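Wondbridge dental plan holders get one more month to switch

Members of the Wondbridge dental and optical plan now have until the end of October to move between cover levels, after a muddle over renewal letters left a good few people not knowing what they were paying for.

The insurer behind the plan, Basano, confirmed the extra time this morning. Old deadline was the end of September. Anyone who has already switched doesn't need to do anything.

The trouble started with the letters. Two versions went out. One gave the yearly dental limit on the middle level as £360, the other left the figure off and pointed people to a web page that wasn't live yet. 2,000 households had the second one. Calls to the helpline went up sharply the same week and some callers gave up before getting through.

"We got it wrong and we should have spotted it before they were posted," said Annatjie Makhubela, who runs customer services at Basano. "The limit is the same as last year. Nobody has lost cover over this."

Corrected letters are going out now, second class, so allow a few days. They carry a green stripe along the top so people can tell them from the earlier lot.
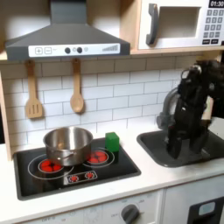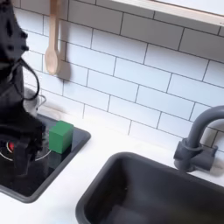
There are four levels on the plan, same as before. The lowest pays towards check-ups and X-rays only. The next adds fillings and one pair of glasses every two years. Middle and top levels take in crowns, root canal work and a share of hospital dental bills, with the top one paying out more on each. Confusingly the letters call the third level "middle" and the second "standard", which has caught people out before.

Prices go up by £16 a year on the top level. The other three are frozen until next autumn.

Children under 16 stay free on a parent's policy, whichever level it is. That wasn't in either letter, and Bevan Paewai at the Wondbridge advice centre said it was the thing he'd been asked most. "Parents were ringing round trying to buy a seperate policy for the kids. They don't need one. If you've bought one, ring and ask for it back."

Basano said it would refund any child policy taken out since the letters were sent, in full, provided no claim has been made on it.

Not everyone is happy. Begoña Barrios moved down a level in September after reading that her limit had been cut, then found it hadn't. She can move back up under the new deadline but was told at first that her three-month waiting period for crowns would start again. Basano has now said it won't – anyone who dropped a level after getting the faulty letter keeps the time they had already built up, as long as they ask for it when they ring. It will not be done automaticaly.

"I shouldn't have to ask," she said. "They know who they sent it to."

Members who pay monthly will see any change in price from the November payment. Those who pay yearly will get a bill or a refund for the difference.

Switching can be done by phone, by post using the slip on the new letter, or in person at the Skuravgate office, which is staying open until 6pm for the rest of the month. Take the policy number with you. Online switching is still down. Arne Grube, who looks after the website, said it should be back before the deadline but told members not to wait for it.

Plans sold through employers are not affected. Those renew in April, and staff should speak to their own HR department.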